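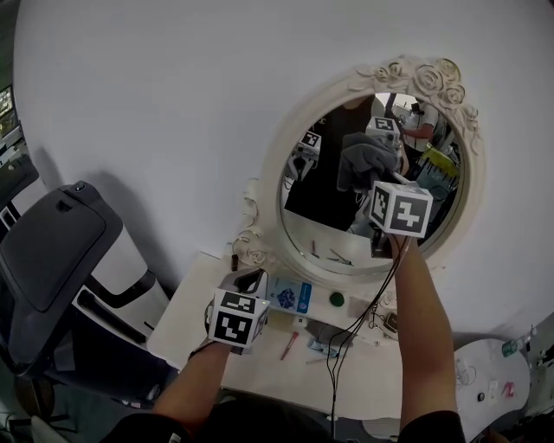
Prakash Devadiga

Vanity table

A vanity table, also called a dressing table or simply a vanity, is a small table with a mirror at which a person sits to do hair, makeup and other jobs that call for looking at oneself. It is found mostly in bedrooms, less often in bathrooms and hallways, and in nearly every case it ends up holding things that have little to do with any of these jobs.

Form

The basic vanity has two parts, a surface and a mirror. The mirror may be fixed to the back of the table, stand on it, or hang on the wall above it. The last arrangement is popular in rented rooms, where the table moves out with the tenant and the screw hole stays. Drawers are usual. In cheaper pieces the top drawer is too shallow for a hairbrush, a fault that makers have had some centuries to correct.

White is the commonest finish for modern bedroom vanities. It brightens a dim corner and records every spill of foundation with great accuracy.

Mirror

Vanity mirrors are round, oval, rectangular or folded in three. The triple mirror, which shows the sitter both ears at once, was a fixture of hotel bedrooms before the built-in closet took its wall.

Round mirrors in sculpted surrounds belong to the romantic style, in which cream or white roses are gathered along the top and a scroll of leaves and more roses trails down one side. The roses are seldom set evenly all the way around. A lopsided arrangement, heavy at the top and on one shoulder, is held to look natural, in the way that plaster-colored roses can. Owners of such frames become skilled with a small dry paintbrush, the only tool that gets dust out from between the petals. The catalog of the Kindton furniture works offered a rose surround in May of one year and a plain one the next, with a note that the plain one could be wiped.

A mirror hung for a seated user should have its center near seated eye level. Many are hung by a person who is standing up, and are then used by a person who is standing up, and the stool goes to live in the kitchen.

Contents of the surface

Handbooks divide the surface into a working area at the front and a display area at the back. The division lasts until the first evening of use. Cards and small flat boxes drift toward the wall and come to rest under the mirror, pens roll to the front edge, and caps part from whatever they once closed. Crumpled items of no fixed purpose collect near the corner closest to the door.

Subramaniam's household manual, long out of print, allows a vanity 11 objects and names them all. It includes a buttonhook and leaves out the telephone charger, so later readers have felt free to make substitutions.

Care

Painted tops are wiped with a soft, barely damp cloth and dried at once. Mirror glass is cleaned with the spray on the cloth, as liquid running down behind the surround will lift the silvering and leave a brown bloom at the lower rim. Carved parts are dusted from the top down. Siltine, a wax once sold for painted furniture, turned yellow in sunlight and is still met with on older pieces from Gonwood, where it is described as patina.

See also: Dresser; Stool; Hand mirror; Junk drawer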